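A day at the Willcombe philosophy open day

I've been meaning to write up my trip to Willcombe for a while, and as people keep asking me whether it's worth going, I'd better get on with it. Short version: go! I came home with a notebook full of scribbles and a headful of arguments I wanted to have with strangers on the train.

The open day is put on by the adult study centre at Willcombe, up the hill from the station (there's a bus from Lutinstead, but it was a fine morning and I walked). It runs twice a year and the theme this time was free will. I'd expected a few rows of chairs and one long lecture. What we got was 4 talks, a reading group, a very decent lunch and an open discussion at the end that went on well past the time on the programme.

The first talk was on whether we could ever be blamed for anything if every choice we make was fixed by what came before it. I've read a bit on this and thought I knew the ground, but the speaker started from a place I hadn't considered, which was regret. When I regret something, I'm treating the past as if I could have done otherwise. If I couldn't have, then what am I feeling? Is it a mistake, like being afraid of a shadow, or is it telling me something true about myself? She left it hanging for the reading group to pick up, and we certainly did.

My own view, for what it's worth, is that regret is evidence. Weak evidence, perhaps, but I don't think we're entitled to throw it out only for being awkward. I said so, rather too loudly, and got some nods and one very long sigh. 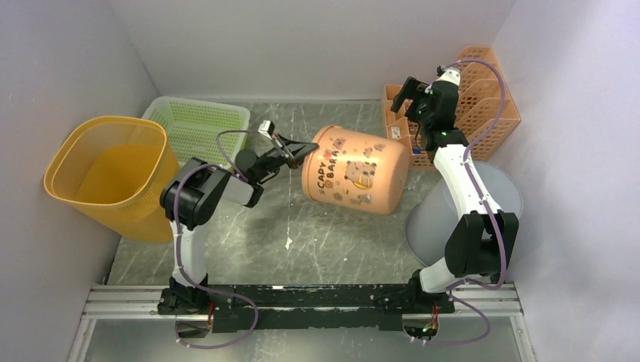
Someone at the far side of our group said that regret proves nothing of the kind, and that people regret the weather on their wedding day without supposing they could have changed it. I've been chewing on that ever since. I think there's a difference between wishing a thing had gone another way and wishing I had done another thing - but I couldn't put it clearly on the spot, and by the time I'd found the words we had moved on to promises.

The promises part was my favourite. If I promise to meet you at noon, I'm speaking as though the matter is up to me. A strict determinist can still make promises, of course, and keep them, and most of the ones I've met are very punctual. But what do they think they are doing when they say the words? One answer given in the group was that a promise is simply one more cause added to the pile, and makes the meeting more likely. That may be right as far as it goes. It leaves out the bit I care about, though, where I bind myself to you and you are allowed to be cross if I don't turn up.

Lunch was soup and bread at long tables, and I ended up next to a party who had come over from Retville, roughly 6 of them, all halfway through a course on Aquinas. They were splendid company. We argued about whether God knowing what I'll do tomorrow takes the choice away from me. They said that knowing isn't causing, and I agreed, and then we found we disagreed about nearly everything that followed. I missed the start of the third talk over it and I'm not a bit sorry.

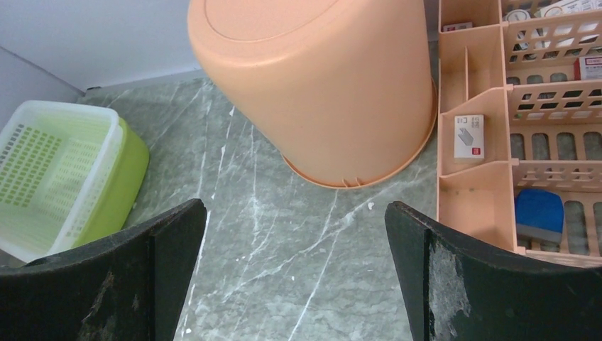 Do you need to have studied philosophy to enjoy the day? Plenty of people there hadn't, and the speakers explained every term as they went. A short reading list is sent out beforehand, and I'd say two of the essays on it are worth your time even if you skip the rest.

The afternoon talks were more mixed. One was on brain experiments and the timing of decisions, and I found it hard going. It seemed to me that wiggling a finger whenever you feel like it is a poor stand-in for deciding to forgive your brother. The last talk made up for it, on habit and character, and how far we choose the people we turn into. I wrote down "slow freedom" and underlined it twice, and I still like the phrase.

There was a bookstall run by Ramalho, the second-hand shop in Lutinstead, with a whole shelf on ethics. I bought more than I could comfortably carry down the hill.

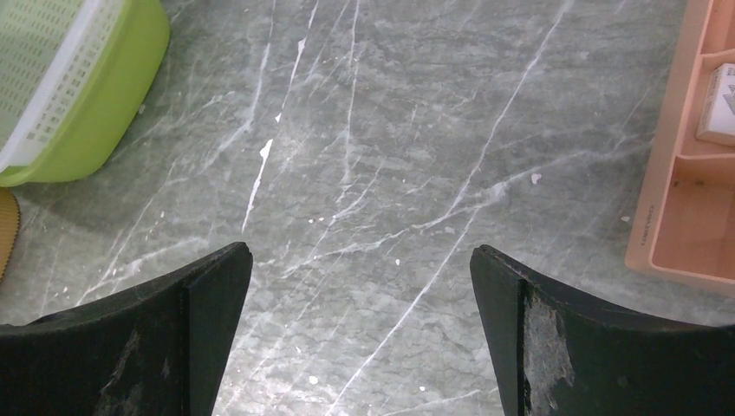
The next one is in November and the theme is personal identity. Bring a jumper for the upstairs rooms, and get to the reading group early if you want a seat near the front.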